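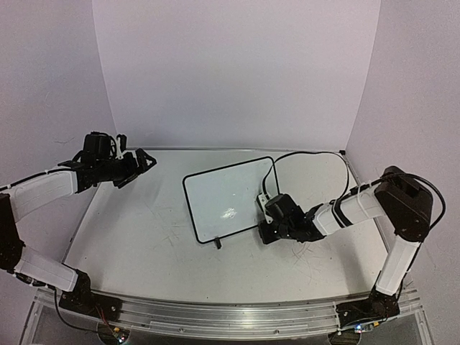 Small whiteboard on the worktable, Hellmont

Serano is looking for 3 people to test tabletop whiteboards and markers in January.
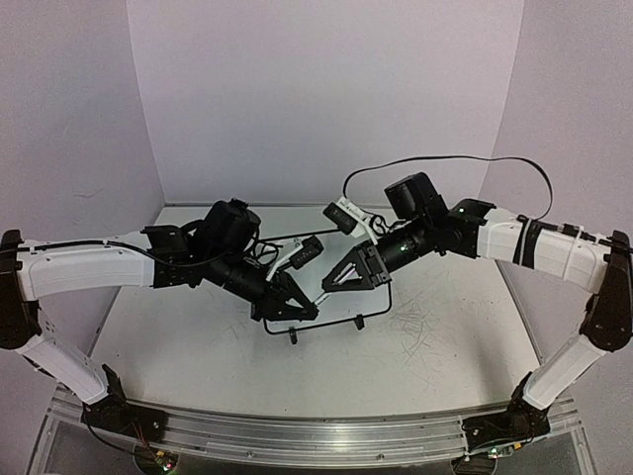 Sessions run 46 minutes at our Drakivbridge room. You sit and draw simple shapes, then wipe them off. Expect a plain setup – the work surface is pale gray and you may find it bright.
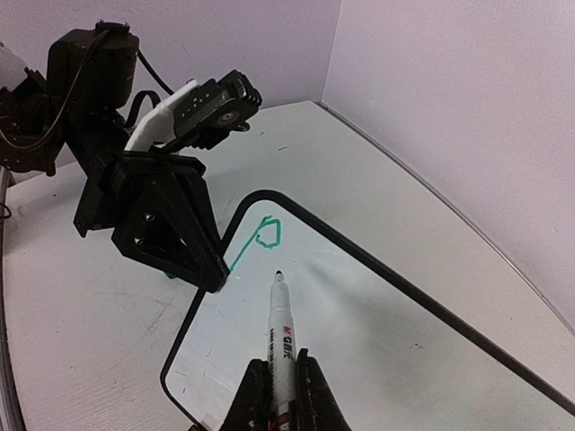
No drawing skill is needed. Left-handed people are welcome. 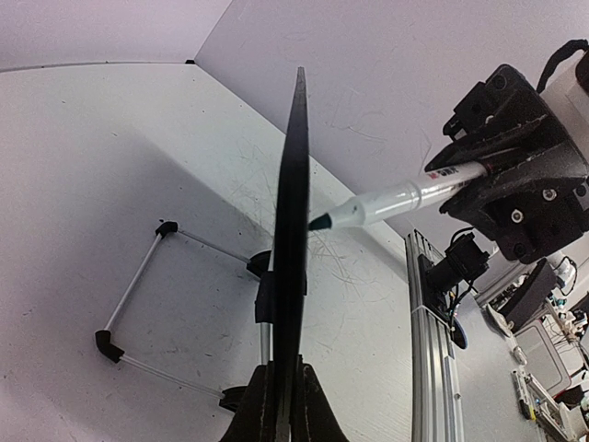 Pay is $42 per session. Apply by January 29, 2019.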